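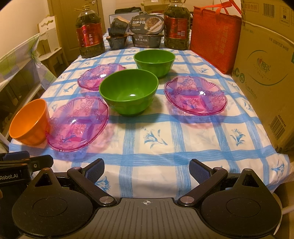

Fig. 4. Tableware on a patterned tablecloth.

4. Loading and First Wash

Read Section 3 (Leveling and Water Connection) before you begin. The Gridness 456 must be connected to a cold water supply and the inlet valve must be fully open.

4.1 Preparing the dishes

1. Scrape food scraps, bones and seeds into the trash. Do not rinse under running water unless food has dried on.
2. Check the underside of plastic items for a dishwasher-safe mark. Items without a mark must be washed by hand.
3. Remove paper labels. Label pulp collects in the fine filter and can trigger fault code E7.

4.2 Loading the lower rack

1. Pull the rack out until it stops.
2. Stand plates between the tines, facing the center of the rack.
3. Place bowls at an angle with the open side down. Leave a gap between bowls — nested bowls will not be cleaned.
4. Turn the lower spray arm by hand. It must make a full turn without touching anything.

CAUTION: Keep lightweight plastic away from the heating element on the floor of the tub. Use the upper rack only.

4.3 Adding salt and rinse aid

The salt tank is filled once before the first wash, and again when the S indicator comes on.

1. Unscrew the salt cap counterclockwise.
2. First use only: fill the tank with water.
3. Add salt through the funnel supplied. The tank holds roughly 819 grams.
4. Wipe the threads and close the cap firmly.
5. Fill the rinse aid chamber to the MAX line. Capacity is 100 ml.

NOTE: Some water overflows during step 3. Run a program right away so that spilled salt does not stay on the steel.

WARNING: Never put detergent in the salt tank. Damage to the softener caused by detergent is not covered by the warranty.

4.4 Running the first program

1. Close the door until the latch clicks.
2. Press POWER, then select Normal (70 minutes).
3. Press START within four seconds of closing the door. If the door is opened again, the program pauses and START must be pressed a second time.
4. At the end of the program, empty the lower rack first. Water held in cup bases on the upper rack can drip when the rack is moved.

For fault codes, see Section 9.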